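Last updated: 12 June 2018

Filed under: Home & Money > Slow Living

The year I learned to love the repair pile

My winter coat has been fixed 11 times. I know this because the woman at the mending shop on Torkurau Street writes each job on a little card, and in January she ran out of card and had to staple on a second one. She seemed proud of me. I was proud of me too, to be fair!

I didn't grow up mending things. In my family a sock with a hole was a dust rag by dinnertime, and a lamp that flickered went out to the curb. Then I moved to Livholm, into an apartment with one closet and a landlord who charges for every bag you leave by the bins, and suddenly I had to think about what came in and what went out. The first thing I had fixed was a suitcase wheel. It cost less than lunch. I rolled that suitcase up and down the hallway for a good ten minutes (my neighbors are patient people).

After that I got a bit carried away. I took in boots, a toaster, the strap of a bag I bought on vacation and never used, two umbrellas. The umbrellas were a mistake. You can fix an umbrella, but you'll pay more than you paid for the umbrella, and you'll leave it on the bus anyway.

So I started doing some of it myself. My first patch was on the knee of my gardening jeans, and it looked like a piece of ham. The second was better. I bought a proper thimble and a Mertens darning kit, which comes in a tin so pretty that I spent a week just opening and closing it. Darning, if you've never tried, is basically weaving a tiny potholder over a hole. It's slow and soothing and your neck will hate you for it. Do it near a window, take breaks, and don't start on anything black after dark.

Leather was harder. I signed up for an evening class at Jadia, the craft studio over the bike shop, and spent most of the first night learning to hold an awl without hurting anybody. My big project was a new zipper pull for a purse. It took me three classes. I've never been so attached to a zipper.
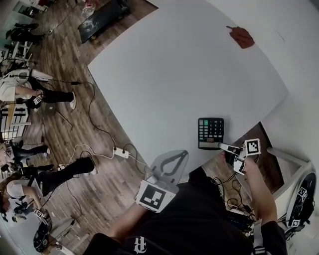
Money is what people ask me about first, and I used to dodge the question with some vague talk about the planet. Then I finally sat down and did the math, the dull way, receipts and all. A black calculator on a white table and a reddish-brown scrap lying a little way off. Last year I spent $123 on repairs and supplies. The boots alone would have cost more than that to replace. I also spent $60 on thread and needles I did not need, and yes, that's already in the total, so please don't write in.

There are things I still won't touch. Anything with a plug goes to a professional. So do shoes, after an evening with a tube of glue that I'd like to forget. And some stuff is just done. I had a sweater that was more darn than sweater, and I cut it up for cushion stuffing and felt fine about it.

The coat will go back in the fall. The lining is coming away at the left cuff, and I've been poking at it with one finger all spring, which isn't helping. I could sew it myself by now, I think. But I'd miss the card.

Comments (3)

patchpocket56: The umbrella part is so true. I had one re-ribbed and left it at the dentist the very same week.

Northside Nan: Which size needle do you use for darning thick socks? Mine keeps splitting the yarn.

tin_of_buttons: Been mending since I was a kid and I still buy thread I don't need. Lovely read, more like this please!

Tags: mending, clothes, saving money, hobbies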